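Home | Syllabus | Handouts | Labs

Handout 4: Can it do the chores yet?

Sorting toy bricks is the chore every vendor promises first. A toddler manages it, badly, for free.
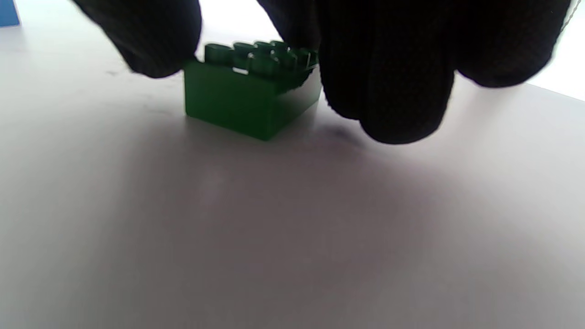
Nayeli Bañuelos objects that bricks flatter the machine, and that she will be impressed when it folds a fitted sheet.

Fair – though so few of us can. Grip first, laundry later.

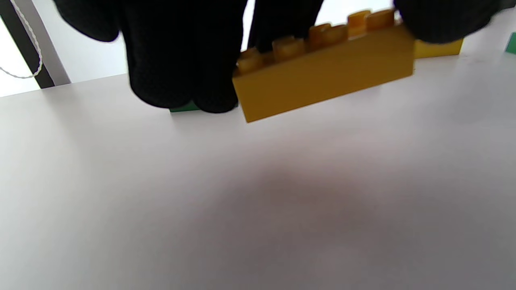

Is a robot faster than a person at tidying up? Slower, for now, on any table it hasn't met before.

Mixed sizes make it worse. A grip tuned for one brick may fumble the next,

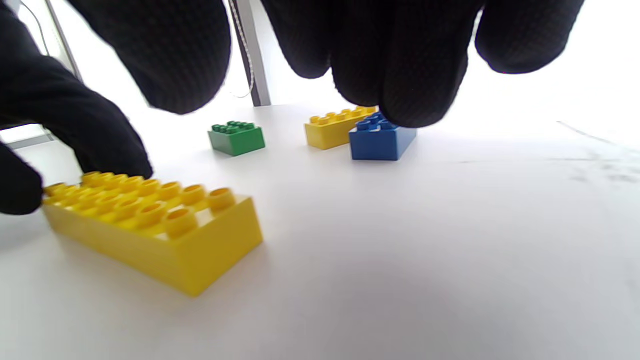
and the shop floor has the same trouble with bolts. Read up to 20 pages of Prokopenko before lab.

Contact: Taras Chornovol | Back to top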